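Home | Household | Crafts | Recent changes | Random article

Charger plate

A charger plate, also called a service plate or underplate, is a large plate set at each place before a meal. Food is not served on it directly. Smaller plates and bowls are put on top of it, and in most houses it is taken away before dessert.

History

Popular accounts trace the charger to medieval banquets, usually without a source. The word is old, and in older English it meant a big flat dish for carrying meat to the table. Whether that dish has much to do with the thing now sold by the stack in party stores is another matter. Dorottya Fekete, who went through 295 household inventories for her study of middle-class dining, found a separate underplate listed in only eight of them. She took this to mean that the custom was rare. Her critic Botond Pintér answered that clerks often lumped plates together under one heading, a fair point that does not prove the opposite either.

Claimed purposes

Sellers say that a charger protects the tablecloth, keeps food warm and "completes" the table. The first claim is partly true, at least for drips from a soup bowl. The second is weaker. A thick plate under another plate may slow the loss of heat a little, but the trade booklet most often quoted for it, put out by the importer Vonlow, gives no test and no numbers. The third is a matter of taste and cannot be checked.

Etiquette

Writers disagree on when the charger should leave the table. Aranka Boros has it removed with the soup. Delwyn Merrick keeps it until the main course is cleared, and calls any other practice wrong - without saying who decided. Both present their rule as long-standing. Neither cites anything older than her own childhood.

Materials

Chargers are made of glass, metal, wood, ceramic and plastic. Plastic ones are often sold for looks alone, and the label should be read before any food touches them. The phrase "decorative use only" is common on the backs of cheap chargers and is easily missed once they are stacked. Gold rims on any material tend to wear with scrubbing, whatever the box promises.

Names

Catalogs use "charger," "underplate" and "show plate" with little care. The Plorholm catalog lists 42 items as chargers, among them two that are plainly cake stands.

Category: Tableware | Table setting | Articles needing better sources

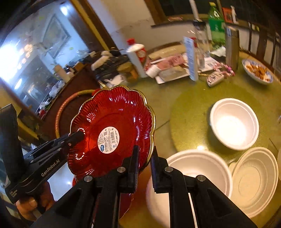 Size is no firmer a guide than the name, as large dinner plates and small chargers overlap, and a shop may sell the same plate as either one.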